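Sorting Small Parts in a Shared Workshop

The table at Gastholm runs along one wall of a former print shop, and for most of April it belonged to a single project. The members who share the space pay for bench time by the month. Six of them pooled theirs to build Akolgo, a two-armed machine meant to move small turned metal parts from one tray to another without scratching them.

The budget was set at $428 for everything except the arms, which came secondhand through Fellska, a parts dealer that sells to hobby builders. Most of it went into cable, connectors, brackets and tabletop sheeting. The trays cost little. One is blue with square compartments. The other is perforated stainless steel, a tougher surface for a machine that depends on cameras. 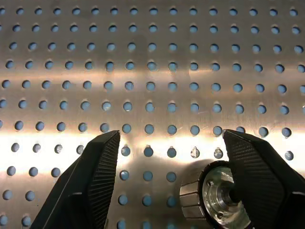 Brushed steel throws back every lamp in the room. The builders tried three lighting setups before settling on one they could live with, and they still adjust it when the weather changes. A bright band across the metal can hide the rim of a part, and a part made of polished metal can look much like the tray under it. Painting the tray was discussed and voted down. The shops that might use a machine like this already own steel trays, and the group wanted to work with the same thing.

The control software is called Dristeo. It was written by two of the members in the evenings and has been rewritten once. It keeps a log of every attempt, including the failed ones, and the group reads the log together before changing anything. The longest session so far lasted over 57 minutes and ended when a cable snagged on a connector. The cables have been given more slack since then, at the cost of a messier bench.
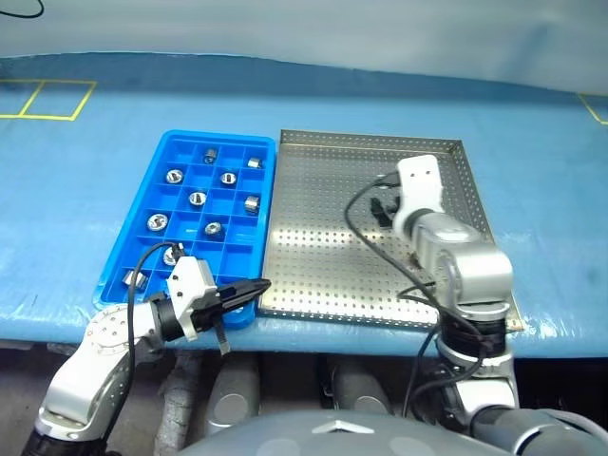

Why use two arms when one could reach both trays?

The group wanted to learn how to keep two arms out of each other's way. One arm would have been cheaper and faster to set up, and for a plain transfer job it would be enough. The second arm is there for later work, when a part has to be passed across and turned over before it is set down.

That work is planned for the summer. Before then the members want to replace the fingertip pads, shorten the startup routine and label the power supplies, a job that has been on the whiteboard since the first week.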